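Consumer Electronics in Everyday Life
Session 4 handout: how phones learnt to charge without a cable
Tutor: Iqra Yousafzai
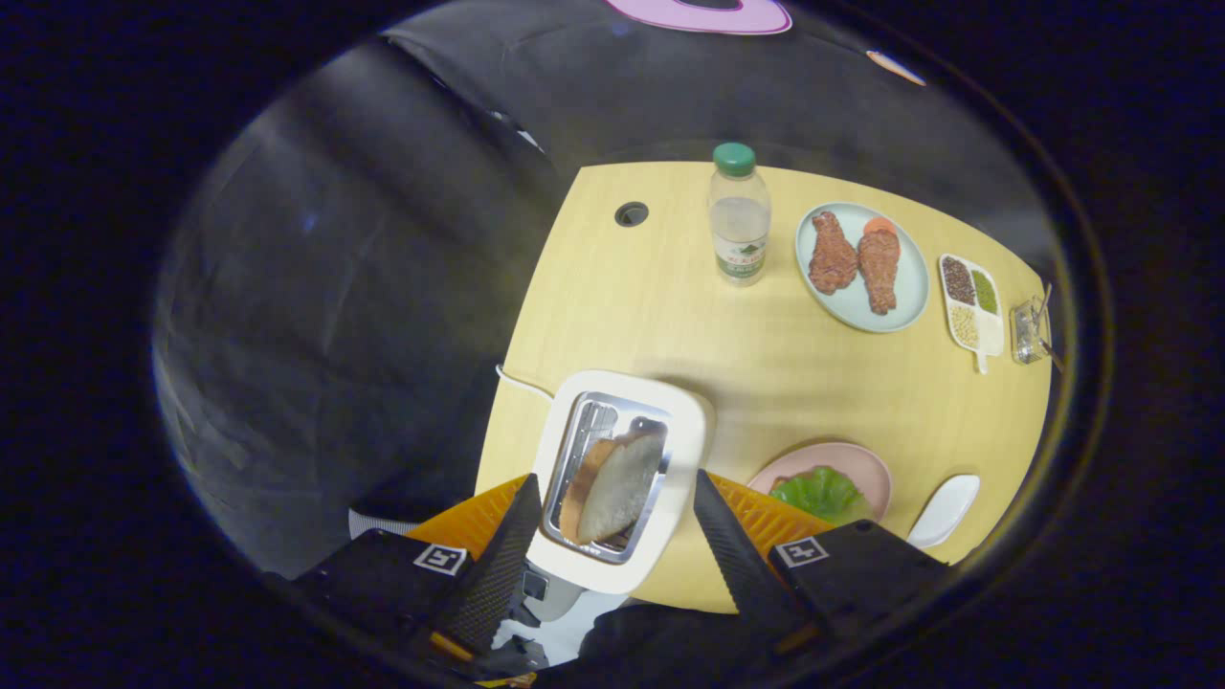

What we're covering

Wireless charging is one of my favourite topics on the whole course, so bear with me if I get carried away! We start with the coil, move on to heat, and finish with the standards argument, which gets surprisingly lively.

1. Two coils and a gap

The pad has a flat coil of copper wire inside it. Pass an alternating current through it and you get a changing magnetic field. Bring a second coil close (the one in the back of the phone) and that field pushes a current round it - no contact needed. The phone turns this into direct current and feeds the battery. It's the same idea as a transformer, only with air, plastic and glass in the middle.

The gap matters a great deal. In our bench test the pad delivered 73 per cent of its input power with the coils lined up. Slide the phone 8 mm to one side and you'll see the figure drop sharply. Try it yourselves, it's great fun to watch the meter.

2. Where the rest goes

Mostly heat. Some is lost in the coils, some in the electronics, and some in any stray metal nearby. Coins and keys are the usual culprits, and pads are meant to check for them before turning up the power. Naveed Bangash will bring his thermal camera for the second hour, so please have your phone cases handy (thick ones especially).

3. Magnets

Lining the phone up by hand is fiddly. A ring of magnets around the coil pulls it into the right spot every time, and I think this is the cleverest fix of the lot. The drawback is that both sides need the ring, or at least a case with one built in.

4. Standards

Read Oluf Damgaard's two-page note before class. Key terms: handshake, power profile, foreign object detection, fallback rate.

For next time

Sketch the path of the energy from wall socket to battery and mark each place where some is lost. Bring it on paper, A4 is fine. Room 8 again, 2 pm start.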